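チケットを検索　キーワードを入力　検索
読了時間：4分

件名：出動メールの音声読み上げが鳴ったり鳴らなかったりする（Lorent受令端末）
状態：解決済み
カテゴリ：救助隊・詰所設備

最初の書き込み

こんにちは、Clurnwoodの救助隊で詰所まわりの機械をなんとなく任されている者です。専門家ではないので、用語が変だったらごめんなさい。

うちの詰所ではLorentの受令端末を使っていて、警察か消防の指令室から出動要請が入ると、チャイムのあとに場所と内容を読み上げてくれます。Rana川の増水とか、山側の土砂崩れとか、だいたいそういうのです。8月に入ってから、このチャイムが鳴らないことがあるんです。画面にはちゃんと文字が出ているのに、スピーカーだけ黙っている。火曜の夜なんて、たまたま画面の前を通った隊員が気づいて出られたからよかったものの、誰も見ていなかったらと思うとぞっとします……。

しかも毎回じゃないのが困りもので、自分で試験送信をするときれいに鳴るんですよ。だから最初は「寝てて聞こえなかっただけでは？」とか言われてしまって、ちょっと悔しかったです（笑）

試したこと

・端末の再起動。直後は鳴りました。でも翌朝の要請でまた無音。
・音量の確認。最大でした。夜間モードも切ってあります。
・スピーカーの線を差し直し。変化なし。
・予備のスピーカーに交換。これも変化なしだったので、元に戻しました。
・指令室に電話して、送信側の記録を見てもらう。向こうは全部「配信済み」だそうです。

というわけで、スピーカーでも回線でもなさそう、というところで私の知恵は尽きました。Hitportのサポートさん、お願いします！

Faisal Cheemaさん（Hitportサポート）からの返信

ログの取り出し方を教えてもらいました。設定画面の「保守」から「書き出し」を選んで、USBメモリに保存するだけ。私、ずっと「印刷」のほうを押していて、プリンターから謎の英数字の紙がどんどん出てきて焦りました。紙を無駄にしてすみません、隊のみんな。

ログを送ったところ、その日のうちに返事が来ました。無音だった要請が7件あって、どれも「読み上げ待ち」のまま時間切れになっているそうです。それで、登録地名に最近手を入れていませんか、と聞かれました。

……入れました。思いきり心当たりがあります。川沿いの避難場所の名前が変わったので、地名の表をまるごと作り直して読み込ませたんです。表計算ソフトで作って、ふりがなの欄も自分で打って。あのときは「読み込み成功」と出たから、すっかり安心していました。
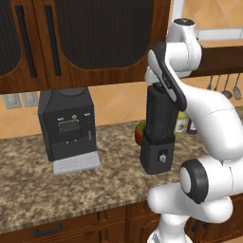 原因らしきもの

Faisalさんに表を見てもらったら、ふりがなの欄が空っぽの行が5つありました。川の橋と、採石場の入口と、あとは古い坑道のあたりです。読みに自信がなくて「あとで誰かに聞こう」と思って飛ばした行でした。はい、聞いていません。

その地名が要請文に入ると、読み上げの部分が読み方を探しにいって、見つからないまま固まる。そのあいだチャイムも一緒に待たされて、時間切れになると何も鳴らさずに終わってしまう、という流れだそうです。試験送信で毎回鳴っていたのは、試験用の文に詰所の住所しか入っていないから。なるほど！　言われてみれば、鳴らなかったのは川か山の要請ばかりで、町なかの交通事故のときは普通に鳴っていました。もっと早く気づけって話ですよね。

直した手順（同じことで困った方へ）

1. 管理画面の「地名」を開いて、今の表を書き出しておく。
2. ふりがな欄の空いている行を探して埋める。うちは年配の隊員に電話して読みを確認しました。採石場の入口の読み方、私は長年まちがえていたことが判明しました。
3. 表を読み込み直す。このとき「差分のみ」は選ばず「全体を置き換え」にする。差分だと空欄だった行が更新されないことがあるそうです。
4. 端末を再起動する。
5. 試験送信の文を自由入力に切り替えて、直した地名をひとつずつ入れて鳴らしてみる。

最後の試験は昼間にやったのですが、「Rana川　橋の下流　要救助者あり」と大音量で流れてしまい、隣の建物の人が飛び出してきました。先にひと声かけておけばよかったです。皆さんはぜひ近所に断ってから！

そのあとの経過

直してから今日までに本物の要請が4件あって、うち2件は例の橋がらみでした。どちらもチャイム、読み上げとも正常です。画面に文字が出てから鳴るまでも、ほぼ5秒。前より早い気がしますが、これは私の気のせいかもしれません。

ひとつだけ要望を書かせてください。ふりがなが空でも「読み込み成功」と出るのは、やっぱり怖いです。せめて黄色い警告くらい出してほしいのと、読み方がわからないときでもチャイムだけは先に鳴ってほしい。場所は画面を見ればわかりますけど、鳴らなかったらそもそも画面を見にいかないので。Faisalさんは開発のほうに回しておきますと言ってくれました。次の更新に入るかどうかはまだわからないそうです。

それまでの間は、詰所の壁に「地名をいじったら必ず自由入力で試験！」と貼り紙をしておきます。字が汚いと早くも文句を言われていますが、読めればいいんです。

こちらのチケットは閉じていただいて大丈夫です。Faisalさん、夜遅くまでありがとうございました。また何かあったら、今度は「印刷」じゃなくて「書き出し」を押してから来ます。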